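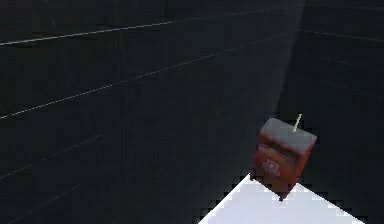 By Bo-ram Yeon and Cledwyn Bellis

Chapter 2
Foundation and the Color of Skin

Before a student puts any product on a client, she must learn to look at bare skin. Many beginners find this boring and want to go directly to the brushes. We understand it, but we ask you to be patient for one chapter. Most complaints in a makeup studio come from a foundation which has the wrong color, and the wrong color was usually chosen in the first minute.

In this chapter we use three words many times. Depth means how light or how dark the skin is. Undertone means the color which stays under the surface: warm, cool, neutral or olive. Finish means how much the product shines after it is dry. A bottle in the shop often gives you only one number, and this number mixes depth and undertone together in a way that every company decides for itself. A "20" from one brand can be paler than a "12" from another. For this reason you cannot learn shades by heart. You must test them.

Where to test

The back of the hand is the most popular place and also one of the worst. The hand gets more sun than the face, and its skin has another texture. Test on the lower cheek, and let the stripe continue down over the jaw to the neck. Use two or three shades next to each other, each as wide as a finger. Wait some minutes before you decide. Many liquid foundations become darker when they dry, and a shade that looked perfect at first can turn orange while you are still talking with your client.

Go to a window if there is one. Daylight in the late morning is best. Yellow bulbs hide a pink foundation very well, and the client will discover it only on the street.

A case from the salon

Ebere Ezeani worked for years at Vindia, a small bridal salon, before she started to teach. She remembers a bride who came on a Sunday with her own foundation, a present from her sister. The depth was correct but the undertone was much too cool, and her face looked gray next to her neck. Ebere did not want to refuse the present. She mixed in a little of a warmer shade, tested it on the jaw, and made a note of the mixture on the client card — we will return to client cards in Chapter 4.

Notice that she did not add more powder or more blush. Students often try to correct a wrong base with the products that come after it. The face becomes heavy and the gray is still there.

Before you continue

Find a partner in your class and write down the depth and undertone of her jaw, her forehead and her neck. Do not show each other your notes until both of you are finished. Keep the page, as you will need it again for the exercise on concealer.

2.1 Preparing the Skin

Foundation sits on what is already there. If the skin is dry, begin with a light cream and give it time to sink in. If it is oily, use less cream, but do not leave it out completely.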